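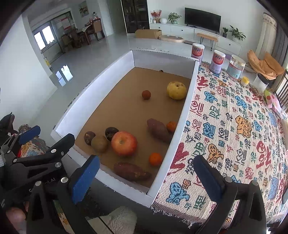 Curing sweet potatoes without a heated space

Tunddale Growers Board > Harvest and Storage > Roots and Tubers

dryridge
Second year of growing Alvarado under fleece on a light sandy loam. Yield was acceptable, storage was not. Last year most of the crop had gone by midwinter, either soft at the tapered end or sunken in patches. I lifted, brushed off the loose soil, left them a day in the greenhouse and put them straight into cardboard in the garage. I now understand that the curing step was missing.

The textbook treatment is high twenties Celsius and very high humidity for a week or so, then down to the low teens and darkness. I have no room in the house that will hold high twenties in October, and I don't want to run a fan heater overnight. What I do have:

- an airing cupboard with an unlagged section of pipe
- 2 polystyrene fish boxes with lids
- a seedling heat mat, no thermostat
- a Hendero hygrometer, the cheap one with the probe on a lead

Is a partial cure worth doing, or does it only give rot a head start?

pelham_b
Partial cure is worth doing. Wound healing in sweet potato does not switch on at one temperature. It slows as you go down. In the low twenties you still get a corky layer over the scrapes, it takes longer. Below the high teens I would not call it curing at all, the skin only dries.

The part people get wrong is the humidity. If the air is dry, the cells at the wound surface die before the cork forms beneath them and you get a crust with nothing behind it. It looks healed and then fails in store.

Of your list I would use the airing cupboard. Bowl of water on the floor, tubers in a single layer, door left on the latch.

Ostler
Disagree on the bowl of water. An open bowl in a cupboard with a hot pipe does very little, the surface area is too small. Damp towel over the tray, not touching the tubers. Rewet it night and morning.

I'd also disagree on the latch. They respire hard when they are freshly lifted and you want some air exchange, so prop the door.

pelham_b
If you prop the door you lose the humidity you have just gone to the trouble of adding.

Ostler
Which is why the towel gets rewetted. I have had black mould on a full tray in a closed cupboard. It cost me the tray.

dryridge
What about the fish boxes with the mat underneath? The mat without a thermostat worries me slightly.

cawder
Don't put an unregulated mat under polystyrene. Those mats are rated on the assumption that heat leaves from the top. Put insulation over them and the temperature climbs until the losses match, and that can be well above what you want. I logged mine under an insulated seed tray and the reading peaked at 41 degrees. At that temperature you are cooking the tissue closest to the mat.

Buy a plug-in thermostat and put the probe at tuber level, in the middle of the layer. The mat goes on the side wall of the box and the tubers sit on a rack. I use a Flundar controller. It is ugly and the display is dim, but it switches within a degree or so of where it is set.

dryridge
Thermostat ordered. Next question is what happens after the cure. The garage gets down to single figures by December, so I assume that is what caused the sunken patches.

pelham_b
Very likely. Chilling injury. It doesn't need frost and it doesn't show while they are cold. You bring them into the kitchen and they pit within days, or the centre stays hard when the rest is cooked. Keep them above twelve and below sixteen if the house allows. Under the stairs, back of a wardrobe, an unheated spare bedroom with the vent shut.

Cardboard is fine as a container. It buffers moisture and it breathes. Tape over the hand holes if there are mice.

hollins
Does it matter what else is in the box? We have one large shallow carton in the spare room and everything goes in it: apples, satsumas, sweet potatoes, whatever has come home.

cawder
Yes. Apples give off ethylene. In sweet potato that brings on internal discolouration and poor flavour, and some varieties are more affected than others. Citrus gives off very little but goes mouldy, and green mould travels through a mixed box quickly. Separate rooms if you can. Separate boxes in the same small room is only half a solution with apples.

Ostler
I think the ethylene point gets overstated for household quantities. A commercial store is sealed and holds tonnes of fruit. A bedroom leaks air constantly. I have kept a few apples beside sweet potatoes for years with no discolouration that I could detect.

cawder
Concentration near the fruit is not the same as concentration in the room. In an open carton I grant you it disperses. In a lidded one it doesn't. And you have no control batch, so you cannot say what you would have had without the apples.

Ostler
Neither have you.

cawder
I have, as it happens. Same variety, same lifting day, same cure. One lidded box with apples, one without, kept for 4 months. The box with apples had flat flavour and grey streaking in the flesh of several roots. The other didn't. Small trial, no replication, make of it what you like.

hollins
Right, the apples are going in the porch. What do you check for when sorting? Some of ours have pale scrapes and small pits but feel firm.

pelham_b
Firmness first. Hold the root by the fat part and press lightly at both ends with a thumb. Softness nearly always starts at an end. Pale scrapes that are dry and level with the skin have healed or are on the way to healing. Pits that are firm at the bottom are usually cosmetic. Pits that give under the thumbnail mean that root gets eaten this week or goes on the heap.

Do not wash before storage. Do not rub off the skin flakes either.
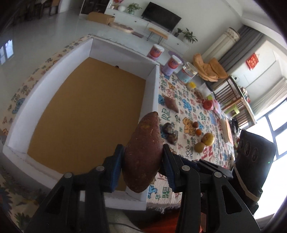

Fathima Mondal
I would leave the pressing out. Every time a root is picked up and squeezed you risk a fresh bruise, and after the cure there is no warm, humid week to heal it. I go by smell and by sight, once a fortnight, and only lift something if there is a sour smell or a visible wet mark. Losses went down when I stopped handling them.

pelham_b
Lightly was the operative word. A root that bruises under light thumb pressure was not going to keep.

Fathima Mondal
You know what lightly means. People reading this in their first year will dig a thumb in. Also the soft end is often on the underside, so they will roll the whole layer over to find it, and the skin on Alvarado tears if you look at it. Single layer, gaps between, newspaper below. If one leaks, the paper marks before the neighbour is touched.

Ostler
Agree with Fathima on the newspaper. I use plain unprinted packing paper but the principle is the same.

dryridge
Reporting back. The crop was lifted before the rain, cut and forked ones set aside for eating. The rest went on racks in the fish boxes, mat on the side wall, Flundar set to 28 with the probe in the middle. Damp cloth under the lid, lid cracked open on one side. The Hendero sat in the high eighties for humidity except after I opened up, when it dropped sharply and took most of an hour to recover.

One box was warmer at the mat side than the far side, so I turned the racks end for end every morning. Gave them 9 days. Skins have toughened noticeably and the scrapes have gone dull and dry. A couple had fuzz on the broken stem end, which I trimmed, and those went to the kitchen.

cawder
Trimming after the cure reopens the wound, so the kitchen was the right place for them. Hysteresis on the controller? Mine overshoots when the box is part empty.

dryridge
It overshot by 2 degrees with the smaller load. I put a full water bottle in with it and it settled down.

hollins
Did you weigh them in and out?

dryridge
In, yes. Out, no, I forgot and they are already wrapped. They are under the stairs now on newspaper. Will weigh at the end of January and post the figures, with the caveat that some will have been eaten.

pelham_b
Put the eaten ones on a list by the scales as you take them out. Otherwise the January weight is no use to anyone.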